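Görtz twin-arm bench cell: wrist cable notice and replacement kit

Applies to cells supplied by Mulside before January 2020.

We have had reports of the left or right gripper opening without a command. The cause is a wrist cable tied too tightly at the elbow. As the arm folds, the cable pulls on its connector and the gripper loses signal – anything it is holding can drop.

The replacement kit contains 2 cables, each 200 mm longer than the original, and a bag of ties. Fitting takes roughly 50 minutes. Switch off at the wall first.

Until the kit is fitted:

- Keep hands off the table while the arms are powered.
- Run at half speed and handle light items only, such as toy fruit or a bagged sample.
- Leave a full arch of cable over the wrist and a loop below the base. 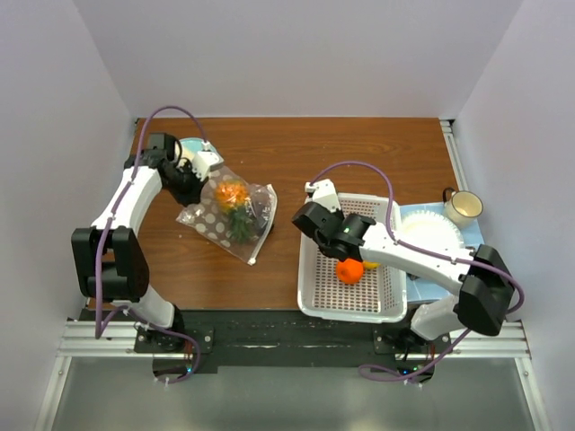 Comments

Dale Beaudoin: Ours let go on the right arm. New cable cured it.

Torben Böttcher: Are the ties in the kit reusable? We move ours a lot.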